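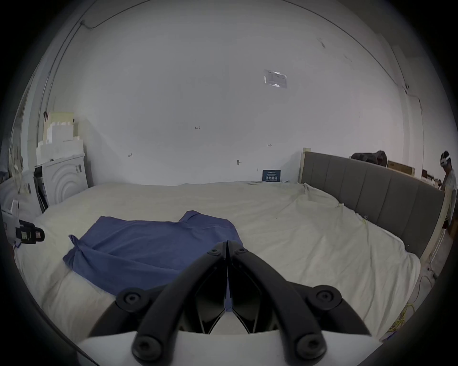
Chamada para participantes: levantamento de orquídeas terrestres ameaçadas na serra de Irnis

O Herbário Vokstead procura pessoas para a próxima época de campo do levantamento de orquídeas terrestres da serra de Irnis. O trabalho decorre entre março e junho, em prados calcários, matos baixos e orlas de azinhal, e destina-se a atualizar a lista de populações conhecidas e o respetivo estado de conservação.

A base de dados do herbário reúne 2741 registos da serra, muitos deles com localização imprecisa. Nesta época serão visitadas 31 quadrículas, com prioridade para as que não têm observações recentes e para os terrenos junto ao caminho de Fekwood, onde o pastoreio foi abandonado e o mato avançou sobre os prados.

O que se faz no campo

Cada equipa tem três pessoas e fica responsável por um conjunto de quadrículas. As tarefas são percorrer transectos a pé, identificar e contar as plantas em flor, anotar as rosetas sem haste floral, registar coordenadas e preencher a ficha de habitat. Não se colhem plantas inteiras nem bolbos. Em caso de dúvida na identificação, fotografam-se a flor, a bráctea e a folha basal, e a ficha segue como "por confirmar".

As saídas começam às 7h30 e terminam a meio da tarde. Os percursos têm declive e pedra solta, e há troços sem rede móvel.

Quem procuramos

– Maiores de 18 anos, com disponibilidade para pelo menos seis saídas
– Capacidade para caminhar até dez quilómetros por dia em terreno irregular
– Cuidado no preenchimento de fichas – a letra legível conta
– Conhecimentos de botânica são úteis, mas não obrigatórios

Há uma formação inicial de dois dias, com uma sessão no herbário e outra no campo, em que se usa a chave Popescu para os géneros Ophrys, Orchis e Serapias. A presença nos dois dias é obrigatória para quem participa pela primeira vez.

O que oferecemos

Seguro de acidentes pessoais, transporte a partir da sede, almoço nos dias de saída e alojamento em camarata para quem vem de longe (roupa de cama incluída, toalhas não). A participação não é remunerada. Para a coordenação de cada equipa está prevista uma bolsa única de 200 euros, paga no final da época contra entrega das fichas completas. Quem quiser coordenar deve ter pelo menos uma época de experiência em trabalho de campo botânico.

Como se inscrever

Enviar uma carta curta com contacto, experiência anterior (se houver) e meses disponíveis, até ao fim de dezembro, para:

Herbário Vokstead
Ao cuidado de Fatos Spahić
Apartado 527, Irnis

As inscrições também podem ser entregues em mão na receção, de manhã, entre as 9h e as 12h30. As respostas seguem durante o mês de janeiro. Restrições alimentares e alergias, sobretudo a picadas de insetos, devem ser indicadas logo na carta.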